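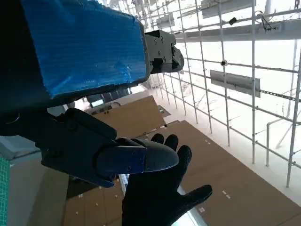

Blue tape and a black gripper, close up.

Props come out the wrong size in Cullisia and the player floats over them

3 min read

Nhung Ông

I'm making a small walking game called Okuldale, mostly rooms with tables and kitchen things on them. I model everything myself and bring it into Cullisia. My first props were fine. The ones I made since August come in far too small, so I scale them up in the room editor until they look right next to the player.

The problem is collisions. When the player steps onto a scaled crate there is a gap under the feet, and if I drop a cup on a scaled table it hangs in the air. The old props don't do it. I have tried deleting the collision shape and adding it again, and it comes back the same. I have one level with nearly 3,400 placed objects in it and I would like not to place them all again. Is there a way to fix the size in one go?

Manolis Vlachopoulos

Had this. Turn off "smooth contact" in the physics tab. If it still floats, make the collision box a bit shorter by hand. Took me an evening but it looks fine in play.

Ermira Krasniqi

Shortening the boxes will hide it on the props you fix, but the cause is the scaling. Cullisia adds a fixed skin to each collision shape, in the model's own units, before the object's scale is applied. Scale the object up and the skin grows with it. Your older props were probably exported at the right size, so their skin stays too thin to notice.

Check the export settings in your modelling program first. If the units were changed at some point, everything after that will be off by the same amount. Put them back, export one prop again under the same file name, and place a new copy at scale 1. If it sits properly on the floor, you have found it.

For the placed objects, open the level's Resize Sources window. Select the prop, enter the factor you have been scaling by, and tick "keep placed size". It changes the source and divides the scale of each placed copy, so nothing moves. You do it once per prop type. Back up the level folder before you start - undo does not cover this window. Any copy you scaled unevenly will be skipped and listed in the log, and those do need doing by hand.

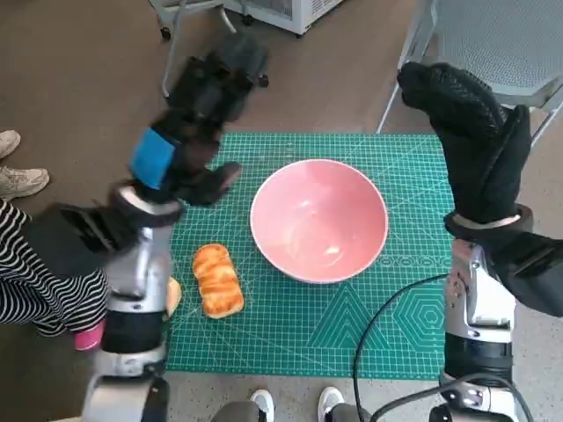 Judging size by eye against the player is how the scales drift in the first place. The player model is a poor reference because the camera height changes how big it seems. Make a test room and give it a floor texture you can measure from. A cutting mat is a good pattern to copy, a green ground with a fine white grid and ruler markings along the edges. Set one large square to one unit and stand every new prop on it before it goes into a level. I check mine at 2 camera heights.

Thu Tôn

I use Staniforth's import script for this. I don't know if it works with the current version.

Comments

Nhung Ông: It was the units. I reinstalled the modelling program in August and never looked at them. Resize Sources worked, with 7 uneven tables left over in the log.

Châu Chu: Same floating feet in Radunon, but there is no resize window there as far as I can find. Does anyone know where it is?

Manolis Vlachopoulos: Didn't know about the skin. I'll leave my answer up for people who only have a couple of props.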